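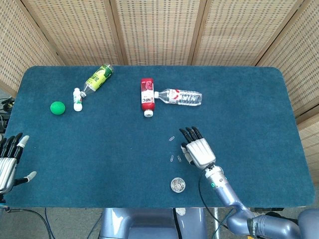

Assorted household items on the covered table, with the woven divider behind.

Prolinwood Learning Center
Tabletop Sorting Room: Gallery

The Tabletop Sorting Room is one of the shared activity rooms at the Prolinwood Learning Center. It is used for sessions in which everyday objects are laid out, grouped and put away. This page presents the furnishings of the room and a selection of the items in use. It was last revised on 31 March 2021.

The table
The rectangular table has rounded corners and is covered in a dark teal cloth with a felt-like surface. The covering was chosen by Thu Mai when the room was refitted in August, and is brushed after each session.

The divider
A folding divider of five woven panels, pale beige with light wood strips between them, stands behind the table. The Center owns two dividers of this pattern – the second is kept in the Jakar Room.

Bottles
The drink bottles differ in size and color. The red one carries the letters "NFC" on a white band and lies next to a clear water bottle with a ribbed body. A larger bottle with a yellow and green label lies near a small white one. Bottles are returned to the lower shelf, caps on.

Small items
Three silver paper clips and a bright green ball are also on the cloth. Paper clips are issued in boxes of 114 and should be collected before the table is cleared for the next group.

Using the room
Sessions last 90 minutes and are open to groups of up to eight. Requests should be submitted to Zinash Tsegaye, Room Coordinator, at least 48 hours in advance. Groups bringing their own materials are asked to provide a list with the request.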